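Artificial flower

An artificial flower is a likeness of a living bloom, made to be kept and looked at long after a garden one would have dropped its petals.
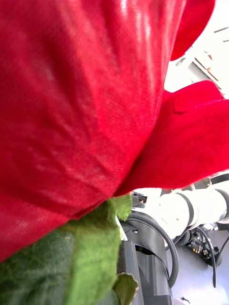 Cloth has long been a favorite material, and red a favorite color -- most homes seem to have had a red one somewhere. Petals are cut singly, curved, and layered over one another, with green leaves set beneath. In her Trallwood workshop, Pirjo Hyvönen kept 17 petal patterns in a drawer.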